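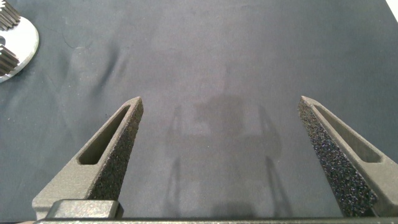 ## Grovari work cloth, charcoal: three stars

I paid $108 for a piece of dark gray fabric, so I went in suspicious. Grovari sells this as a "studio surface" for sewing, sorting and small repairs. To me it's a table cover.

The color is good. It's matte, a little on the blue side, and it doesn't throw glare back at you under a desk lamp. Pale thread and small screws show up well on it. Black buttons don't, and I lost a few before I went back to working on a dish towel.

My main complaint is the creases. The listing says it "relaxes flat overnight." Mine has been down since June and still has a few diagonal wrinkles toward one corner. Ironing on low took out the worst of them. The middle lies flat enough to cut a pattern on, and I'll give them that.

Lint is the other problem. Every cat hair in the house ends up on it. A sticky roller works, but I resent buying refills for a tablecloth.

I also tried the Galang one, which costs less and slides all over the table. The Grovari stays put. Is that worth the difference? For me, barely. Wait for a sale, and skip the matching $155 storage tube. A cardboard one does the same job.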